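What the open day at Harkico did not show

By Honeylyn Castillo
Nov 5, 2025

I went to the Harkico open day expecting to be annoyed, and the coffee was good, so I was annoyed more slowly than usual. The company has taken over a unit on the Bedthorpe industrial park, and it let the public in to see what it calls household robotics. I counted myself as the public. Most of the other visitors wore lanyards.

The pitch came from Todor Matić, who runs demonstrations and is good at it. He talked about tired parents and aging parents and the hours we lose to chores. He told us the program, named Damero, had logged 700 hours of practice at ordinary household jobs. Then we were walked past the work cells, each with a pair of arms and a different household mess to deal with.

My trouble is with the word "ordinary." My household mess is on the floor, under a dog, in bad light. Theirs is on a table with walls. When the woman beside me, Precious Lumanlan, asked what happens if a sock falls behind the radiator, Matić said that was a great question. He said it again when she asked what the thing would cost. She manages a laundry on Panganiban Street and had a professional interest. She didn't get a number either time.

I don't doubt the engineering is hard. Cloth sags and folds over itself, and laces are worse. A person learns to tie a shoe at five or six and forgets there was ever anything to learn. I can respect anyone who spends years trying to get a machine to do it. What I object to is the jump from there to my hallway, made in a single slide with a smiling family on it.
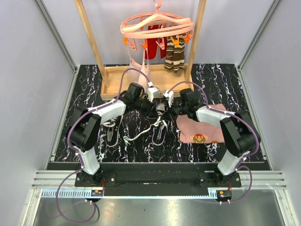
And the jump matters, because people plan around it. Our county has already heard one proposal to trim home care visits on the theory that machines will pick up the light work. That was in March, and the person proposing it had been on a tour much like mine. Home care workers do the laundry, yes. They also notice that the laundry hasn't been touched in a week, and they ask why.

I put this to Matić at the end. He said Harkico had never claimed to replace anybody – fair enough, and I wrote it down. The brochure in my other hand said "care without the carer."

I'd go back. I would like to bring my own bag of washing next time and stand there with a watch.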